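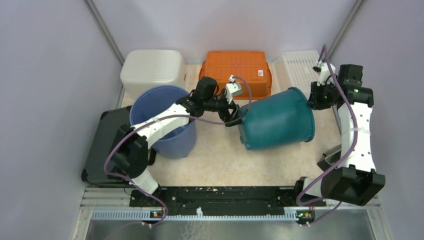

December, late. The club had the bench until nine tonight and we spent the whole of it on bins. The task for the Pondby round is nesting, so both arms have to pick up a container, turn it the right way up and put it inside a bigger one. We started with the teal one on its side, left gripper at the base and right gripper by the rim, and left the orange and off-white ones upside down at the back for later. I drove the left arm and Audrey-Anne Lapointe drove the right. She is steadier than me. I keep rushing the wrist.

We are meant to hand in 50 good runs and we have 30. Farquharson went through the log and threw out four of mine for letting go too early, which was fair. The whole log is 2,321 lines now and he says he has read it all.

I don't like the way the purple cable goes over my elbow joint and down the white link. I'd like to clip it lower before next time. Must ask whether that counts as changing the rig, as the rules from Trorden are strict about it.

The blue bin is still my favourite to aim for because the mouth is so wide. The perforated basket is the one I dread. Audrey-Anne wants to do it first next session and get it over with.

Cycled home in drizzle. Beans on toast. Still owe the club for the Brurkex entry and have the maths sheet to finish. Bed by half eleven if I stop writing now.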